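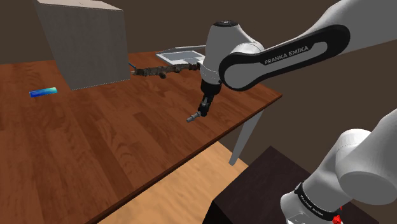
Fig. 1. Rendered view: arm over a reddish-brown wooden table.

Courses > Input Devices and Peripherals > Handouts > Handout 4: Keyboard scanning and debounce

Handout 4: Keyboard scanning, debounce and reported latency
Notes by Vilém Šťastný. Read before the Tuesday lab.

4.1 Scope

Handout 3 dealt with the mechanical parts of a key switch: housing, stem, spring and contact leaf. The present notes start at the contact and end at the point where a report is handed to the host. Drivers and the operating system input queue are left to Handout 6. Students who missed the session on pull-up resistors should work through section 3.5 first, as the matrix circuit below assumes it.

4.2 The key matrix

Wiring each key to its own input pin is possible on a small keypad and wasteful on a full board. The usual layout is a grid. Each key joins one row line to one column line. The controller drives one column at a time, reads all the rows, releases the column and moves to the next. A board with 17 columns and six rows has room for 102 key positions and needs 23 pins. Not every position is filled on a real board.

The columns are driven low and the rows are held high by pull-ups. A closed key therefore reads as 0. In the lab code the reading is inverted once, straight after the port is read, and every later stage treats 1 as pressed. Please keep to this. Most of the faults handed in last year came from inverting twice.

After a column is driven, the row lines need time to settle. The settling time depends on the pull-up value and on the capacitance of the traces. If the rows are read too early, a key in the previous column may seem to be held in the current one. The Sketbridge trainer board has long traces on the number block and shows this clearly when the settle delay is set to zero.

4.3 Ghosting and blocking

Suppose three keys are held at three corners of a rectangle in the matrix. Current can then reach the fourth corner by way of the other three, and the controller reads a key that has not been pressed. This is ghosting. It cannot be told apart from a real press by looking at the matrix alone.

There are two common remedies. The first is a diode in series with each key, so that current passes in one direction only. The second is to detect the rectangle in firmware and refuse to report any change until it clears. The second remedy is called blocking. It costs nothing in parts, but a real key press may be lost.

Blocking boards are often laid out so that the likely groups of keys do not form rectangles. The Vovgate office board does this for the modifiers and for the letters near the left hand. It fails on several three-key groups in the lower right. You will map these in exercise 2.

"N-key rollover" means that any number of keys may be held and each is still read correctly. It is a property of the matrix and of the report format together. A board with a diode on every key can still drop keys if the report has only six slots.

4.4 Contact bounce

A metal contact does not close cleanly. The leaf strikes, lifts and strikes again before it rests. During this time the line may change state several times. Bounce on opening is usually shorter than on closing, though worn switches may show the reverse. Always measure both.

Let the scan period be T and the longest bounce be B. If T is greater than B, at most one scan can fall inside a given bounce and a simple read is nearly enough. Fast boards use a T much smaller than B, and so need a debounce stage.

4.5 Debounce methods

(a) Deferred. The new state is accepted only after it has been read unchanged for a set time D. Any change restarts the timer. Noise is rejected well. Every press is late by at least D.

(b) Eager. The first change is accepted at once, and further changes on the same key are ignored for time D. The press is reported without added delay. A single noise spike is reported as a press.

(c) Mixed. Eager on press, deferred on release. The release is late, but the press is not. This is the default in the Pivilberg firmware used in the lab.

(d) Counter. Each key has a small counter which goes up on a closed reading and down on an open one, within fixed limits. The state changes only when a limit is reached. It behaves much like (a) but tolerates a stray reading without starting again.

The timer may be kept per key, per row or for the whole board. Per-key timers use more memory. A whole-board timer is cheap, but with method (a) a fast typist can keep restarting it, and reports are held back.

4.6 Latency budget

For a single press the delay from contact to report is the sum of:

wait for the next scan of that column (0 to T)
settle and read time
debounce delay (D, or zero for eager press)
wait for the next host poll (0 to P)

The first and last terms vary from press to press. Assuming the press is not locked to either clock, their means are T/2 and P/2. A figure quoted on a box is often one of these terms only – commonly P – and should not be read as the whole delay. The Munasinghe method, used in the lab, measures from the electrical contact to the arrival of the report, and so takes in all four terms but leaves out key travel.

Worked case. Let T = 1,800 microseconds, P = 1,000 microseconds, settle and read time 100 microseconds, method (b). The least delay is 100 microseconds. The greatest is 1,800 + 100 + 1,000 = 2,900 microseconds. The mean is 900 + 100 + 500 = 1,500 microseconds. With method (a) and D = 5,000 microseconds, add 5,000 to each as a first estimate. The true value is slightly larger where D is not a whole multiple of T.

4.7 Exercises

1. The log file for the Sketbridge board holds 3,192 closing events. Plot the bounce times and choose a value of D for method (a). State how many events your value would fail to cover.

2. Map the blocked three-key groups on the Vovgate board, lower right quarter only. Give row and column numbers as well as the key legends.

3. Rewrite the whole-board timer in scan.c as a per-key timer. State the extra memory in bytes.

4. Repeat the worked case with method (c), for press and for release.

Bring the plot from exercise 1 on paper. Exercises 3 and 4 are handed in through the course page. Section 4.3 is needed again for Handout 5, on report formats.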